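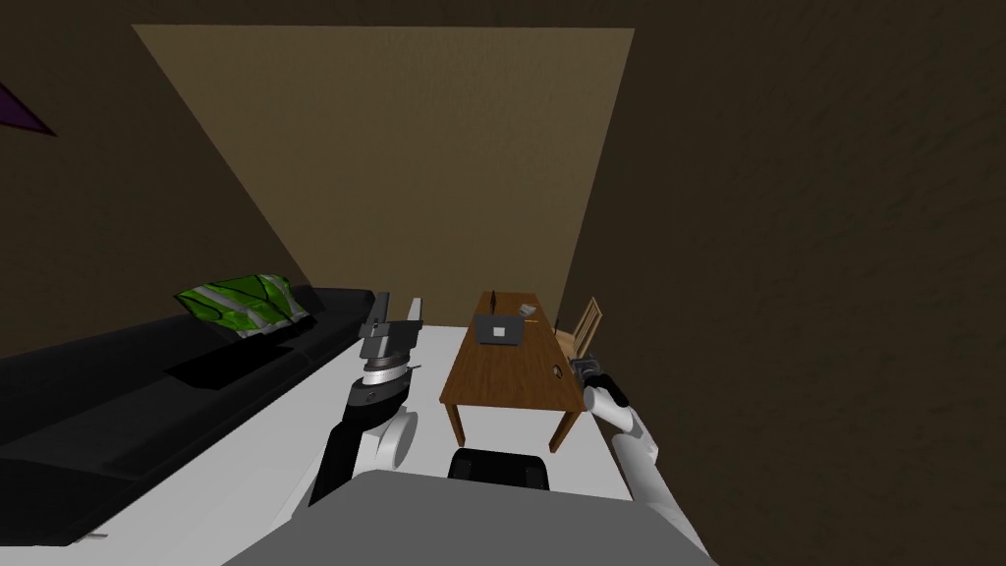
Blog > Fight Nights > Ringside Rambles

Okay, I've slept, I've had two coffees and my voice is mostly back, so let me get this down before the details go fuzzy. Thursday night at the Ramalho Hall. Celeste Tavares against Lok-yiu Hsueh, ten rounds, and I had Hsueh by a point, and I've already lost one friend over it (kidding, Dana, call me).

First, the crowd. The announcer gave the attendance as 1,274, and for a weeknight women's main event in that building I thought that was terrific. It was loud, too! The Wunholm gym people had a whole section behind the blue corner and did not sit down once, so I watched a good part of the undercard through somebody's armpit.

Tavares came out exactly how I figured she would, walking forward behind that high guard and digging to the body. She took the first three rounds on my card and I don't think any of them were close. Hsueh looked flat. She was backing up in straight lines, which you cannot do against someone with that left hook, and at the end of the third she got caught on the ropes and ate maybe the best combination of the night.

Then the fourth started and it was a different fight. Hsueh quit reaching and started letting Tavares come to her, then turning her with that little pivot off the jab. It's not a pretty jab. She kind of flicks it from the hip and her elbow flares out and every coach I ever had would've yelled at me for it. But it landed, and landed, and by the sixth Tavares had a mark under her right eye and was blinking a lot between exchanges.

The eighth is the round everyone is arguing about. I gave it to Hsueh for the cleaner work in the first two minutes. Tavares had a huge last 15 seconds, the building went bananas, and I get why somebody would score it on that. I went back and forth on it the whole drive home. Still Hsueh for me.

Judges had it a split for Tavares. I didn't scream robbery, and I wish people would save that word for when they need it. It was a close fight and somebody had to lose. The card that had Hsueh winning only 2 rounds, though? What was that person watching?

Small gripes: the ring walks took forever, the Harkex banner kept coming loose from the ring apron, and a soda and a pretzel cost me more than my parking. Also I bet a buddy $200 that it would go the distance, so I guess the pretzel was covered.

If they run it back I'm there. Tavares said in the ring that she'd do it again in the spring, and Hsueh nodded, but she was holding an ice pack on her hand so who knows.

Comments

mittsandgrits: Had it even going into the last and gave Tavares the tenth. Agree about that one card, yikes.

Dana P.: I'm not calling you. Tavares by three.

southpaw_lou: Were you in the Wunholm section?? I think I was the armpit

Grasiten Rick: Good write up. Any word on who was on the undercard in the second bout, the kid in green trunks? Missed the name.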